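FOR IMMEDIATE RELEASE

11 April 2022

Trosum and Nustarora Open Shared Toy Lending Service for Families in the Rajan District

RAJAN -- Trosum, the regional family services agency, and the Nustarora library network announced today that they will open a shared toy lending service for households with young children. The service will operate from the ground floor of the Stuvetti Building, next to the existing children's reading room, and will be free to all residents who hold a library card.

The service follows a trial held in February at two branch libraries. Families who took part asked for longer loan periods and a wider choice of items for toddlers, and both requests are reflected in the final program.

Under the new rules, each household may borrow two items at a time for a period of 12 days. Loans may be renewed once, provided that no other family has placed a hold. The opening collection covers building sets, pretend play, simple musical instruments, early board games and wooden puzzles, including boards on which children match shapes and numbers.

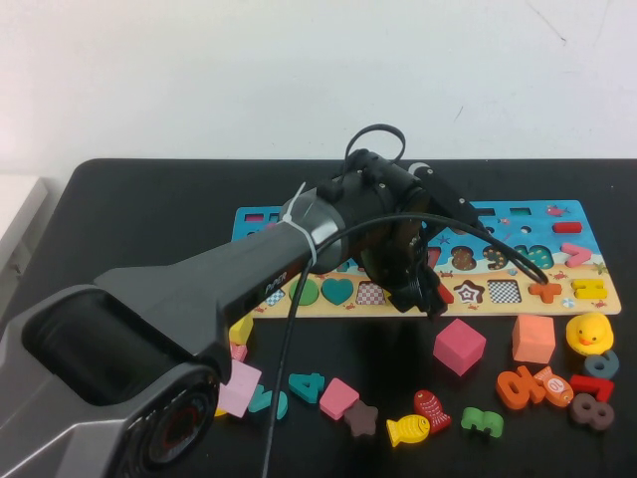 What happens if a piece is lost while a toy is on loan?

Families are asked to report the missing piece when they return the item. No fee is charged for a single lost piece, and staff will order a replacement from the supplier or retire the set.

Items in the collection were chosen with the help of early education staff at Trosum, who looked for sturdy materials, clear instructions and lasting interest for children of different ages. Every item carries a tag listing its contents and the age range given by the manufacturer. Returned items will be cleaned and checked before they go back on the shelf.

"Good toys cost money, and children outgrow them quickly," Trosum said in a statement. "A lending service lets parents try something new without having to buy it, and it gives well-made items a second and third home."

Nustarora will manage the catalog and all reservations. Cardholders may search the collection online, place a hold and choose a pickup time at the Stuvetti Building. Residents without internet access may reserve items by phone or at any branch desk. Printed lists will also be available at Rajan health clinics and preschools.

The partners have committed to fund the service for its first 10 months. A review of borrowing records and family comments will then guide decisions on staffing, opening hours and possible expansion to other branches.

Donations of used toys cannot be accepted at this time. Residents who wish to support the service may contribute to its replacement fund at any Nustarora branch.

About Trosum

Trosum provides parenting programs, home visits and early learning support to families throughout the Rajan district.

About Nustarora

Nustarora operates public libraries and reading rooms in Rajan and neighboring communities.

Media inquiries may be directed to the Trosum communications office, Stuvetti Building, Rajan.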